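3 摆台、收纳与日常清洁

适用范围：Cukus 玩具餐盘与食物组合（全套18件），Stukska 黑色台面。
本节修订：Marta Boiko　校读：Jarlath Ó Néill
修订日期：22/05/2019

本节替换旧版同名章节。旧版大部分文字照搬包装盒背面，我们按着做过一遍，有些步骤站不住，有些步骤看不出有什么用处。留下来的都是做得通的。凡是包装盒上说了、我们没能证实的，本节都标“存疑”，读者可以自己试，也可以不理会。

3.1 开始之前

1. 把台面清空。上一次用过的杯子、纸张、笔一并拿走，包括“马上就要用”的那些。
2. 用干布把台面擦一遍，从里往外擦，碎屑扫到手里，别扫到地上。
3. 换一块微湿的布再擦一遍，等它自己干。
4. 从侧面低头看一眼台面。正上方看着干净的黑色台面，侧着看往往一片灰印。
5. 还有灰印就重复第3步。重复以后仍然有，就停下来，见3.6。

注意：盒子上写着“黑色台面耐脏”。存疑。黑色台面藏得住酱油色的东西，藏不住灰、指印、布纤维和干了的水渍，而这套玩具留下来的偏偏就是后面这几样。想要省事的人不该冲着这句话去选黑色。它的好处在别处：颜色鲜亮的东西放上去，一眼就能找到。

注意：不要为了好看给台面上油或打蜡。旧版建议过，说能“恢复光泽”。照做的那一块台面后来沾灰更快，盘子也容易滑。光泽有没有恢复，我们几个人意见不一。

3.2 认件

全套的分件清单在附录里。清单上的叫法和实物对不太上，这是老问题，反映过，没有下文。下面只讲几件常有人问的。

椭圆盘
黄色，盘沿高出盘底一些，中间略凹。清单上叫“鱼盘”，套装里没有鱼。本节一律叫椭圆盘。

炸物
橙黄色，形状不规则，表面疙疙瘩瘩。清单上叫“鸡块”，有人坚持那是面包。两种说法我们都听过理由，都不太有说服力。本节叫炸物，够用了。如果拿它和孩子玩点菜，孩子说它是什么就算什么，不必纠正。

蓝色蔬菜
深蓝色，一头带绿色的蒂。清单上写“茄子”，旧版插页里又写“彩椒”。两份东西出自同一个盒子，至少有一份写错了。认蒂就行，套装里别的深蓝色件没有这个蒂。

清单上还有一句“色彩完全还原真实食材”。存疑。谁家的茄子是这个颜色，请来信告知。

3.3 基本摆法（单盘）

适合第一次用，也适合年纪小的孩子。包装盒上的摆法是把所有食物一次全倒在桌上，旁边印了个笑脸。我们试过，孩子头一件事是把东西推到地上，笑的是谁不好说。

1. 把椭圆盘放在台面正中。长边朝左右或朝前后都可以，看坐的人够哪边更顺手。
2. 盘里先不放东西。
3. 取2件食物，放在盘子的另一侧，也就是离坐着的人较远的那一侧。
4. 两件之间留出空当，手能从中间伸过去。
5. 食物和盘沿之间也要露出一点台面。贴着盘沿放，伸手一抓就会把盘子一起带走。
6. 让孩子挑一件，说出名字，放进盘里。
7. 第二件照做，或者不做。孩子不想继续就到此为止。

注意：第3步的件数可以加到3，再多意思不大。旧版说件数越多“锻炼效果越好”，没有给出任何依据，我们也没找到。件数一多，能看见的变化是找东西的时间长了，吵架的次数也多了。

注意：带蒂的蓝色蔬菜最好横着放。立着放它会倒，倒了会滚，滚起来的方向每次不一样。炸物底下不平，反倒放哪儿就待在哪儿。

提示：盘子长边朝前后的时候，食物放在盘子上方，左右各一件，看着清楚，拿着也方便。长边朝左右也能用，就是占地方，台面窄的话两边的手肘会碰到盘子。这一条 Jarlath 不同意，他认为长边朝左右才像吃饭。两种都写在这里，各人自便。

3.4 加盘摆法

只有当孩子已经会把东西放进盘子再拿出来，才值得试这一种。会把东西放进盘子再扔出来不算。

1. 两只盘子都放在台面上，中间空出一只手掌的宽度。
2. 先说好哪只盘子装什么。蔬菜一盘，其余一盘，是最不容易引起争论的分法。
3. 食物仍然放在盘子外面，排成松松的一行，不必对齐。
4. 一次拿一件。
5. 放错了先别出声，等这一轮放完再一起看。
6. 交换盘子的位置，再来一轮。

注意：按颜色分听上去更简单，做起来并不。炸物上面深一块浅一块，有人归到黄的，有人归到橙的，和黄盘子摆在一起更说不清。要按颜色分，先把它收起来。

注意：旧版让大人在第5步“及时给予肯定”。分寸自己掌握。每放一件就鼓一次掌，没几轮孩子就只看掌声不看盘子了。

3.5 假想用餐

旧版这一部分占了很长的篇幅，配有一套台词，从“欢迎光临”一直到“请慢走”。我们删掉了台词。没有见过哪个孩子照着念完。

保留下来的步骤：

1. 空盘放在“客人”面前。
2. “客人”点一样东西，点套装里没有的也可以。
3. “厨师”从台面上找最接近的一件放进盘里。
4. “客人”假装吃。
5. 盘子退回去，换人。

小心：第4步只能假装。包装上印着“安心入口”四个字，字很大，旁边的小字我们用放大镜看了也没看出说的是哪几件可以入口。在厂家讲清楚之前，一律按不能入口处理。小件尤其要当心，年纪太小的孩子身边必须有大人，并且这个大人在看着孩子。

小心：真食物和玩具食物不要同时出现在一张台面上。掉了渣的饼干和炸物放在一起，大人都要看第二眼。点心时间到了，先收玩具，再上点心，顺序别反。

小心：椭圆盘是玩具，不要拿来盛真的菜，更不要加热。有读者 Vitalii Hrynyshyn 来信问能不能放水果，“就放一会儿”。不能。盘子有没有达到盛食物的要求，盒子上没写，没写就当没有。

3.6 清洁

食物件

1. 先看有没有缝。有缝的不要泡水，只用湿布擦。
2. 没有缝的可以用温水加一点洗洁精，用手搓，不用刷子。
3. 表面粗糙的件多搓一会儿，脏东西都在凹下去的地方。
4. 冲净，用布吸掉水，摊开晾。
5. 完全干了再收。

盘子

1. 用软布蘸温水擦盘底，再沿盘沿内侧走一圈。
2. 盘沿和盘底交接的那一道最容易漏掉，用布角擦。
3. 对着光看有没有油膜。盘面上有反光是正常的，反光发花才是没擦干净。

台面

1. 先干后湿，同3.1。
2. 灰印擦不掉时，换一块干净的布。多数情况下脏的是布。
3. 换了布还在，滴一小滴洗洁精在布上（别滴在台面上），擦过以后用清水布再走一遍。
4. 还在，那就是磨痕。磨痕擦不掉，可以不管。

注意：市面上有专门的“黑色台面护理液”，我们买来用过。和清水比，看得出的区别是味道。也许用得久了会有差别，手上没有能说明这一点的东西，所以不推荐，也不反对。

注意：包装盒上有洗碗机的图标，图标上有没有画那道斜杠，取决于拿到的是哪一批盒子。同一套东西，有的盒子准洗，有的盒子不准。请手洗。

注意：晾的时候不要放在暖气上或窗台上直晒。颜色会不会褪，厂家说“永不褪色”，存疑；我们只知道晒过的几件摸上去发黏，擦了几回才好。

3.7 收纳

原装盒子不好用。里面的凹槽是照着每一件的形状压出来的，听起来周到，问题是凹槽和实物的方向常常反着，蓝色蔬菜要把蒂冲里塞才盖得上盖。孩子自己收不进去，大人收一次也就够了。

我们现在的做法：

1. 找一只带盖的浅盒，能平放椭圆盘就行。
2. 盘子放最底下，盘口朝上。
3. 食物件放进盘里，放不下的放盘子旁边。
4. 不分类。
5. 盖盖之前数一遍，对照清单上的总数。少了就现在找，过夜以后更难找。
6. 把清单贴在盖子里面。

第4步有人反对。Illia Demchenko 给每一类缝了一只布袋，用了整个4月，他说很顺手。后来我们去看，布袋都在，东西在盒子里混着。愿意缝的请缝。

注意：盒子不要放在高处。放在高处，孩子就要大人拿，大人就会拖，拖着拖着这套东西就没人玩了。放在孩子够得着的地方，代价是地上时常会有一件，走路看脚下。

3.8 常见问题

盘子在台面上打滑
先看底下是不是潮。擦干再放。还滑，换个地方放，台面上各处的光滑程度未必一样。盒子里附的防滑贴我们贴过，边上很快翘起来，粘灰，撕下来还留胶。能不用就不用。

东西放在台面边上总掉
往中间挪。台面四周就算有边框，也别指望它挡住会滚的东西。

孩子只玩一件，别的不碰
那就只给那一件。旧版把这个列为“故障”，并建议联系售后。联系过，售后建议再买一套。

分不清哪件是茄子
见3.2。我们也没有定论。

颜色和包装上印的不一样
包装上的照片多半修过。拿实物对实物，别拿实物对照片。

台面上有一股味道
新台面头几天会有，开窗。Clenditora 的售货页面上写的是“开箱零气味”，存疑，我们拆的那张不是零。过了几天仍然很冲，就退货，别拿香薰去盖。

3.9 收尾检查

每次用完按下面的顺序过一遍，不用写记录。旧版有一张签字表，要填用时、件数、心情，填过的人都说不出那张表后来去了哪里。

1. 食物件都不在地上。
2. 湿的都在晾，没有进盒子。
3. 台面擦过，侧着看过。
4. 第二天还要接着用的，可以不进盒子：盘子留在台面中央，空着，挑出来的两件放在盘子那一头，彼此隔开。

第4条是我们加的。按盒子上的说法，每次用完都要“全部归位，培养良好习惯”。习惯有没有养成不好判断，看得见的是每次重新摆要花的工夫，常常比玩的时间还长。留着不收，孩子走过来就能接着玩。

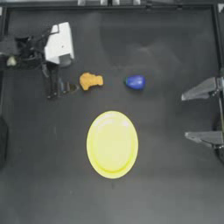
当然，留着不收也有坏处，要落灰，第二天开始之前得把盘底再抹一下。隔了好几天没人碰，就不要再留了，按3.7收进盒子。Þórarinn Hjaltadóttir 觉得这个期限应该写死，我们没有写，各家的灰不一样多。

附件的更换与补购见下一节。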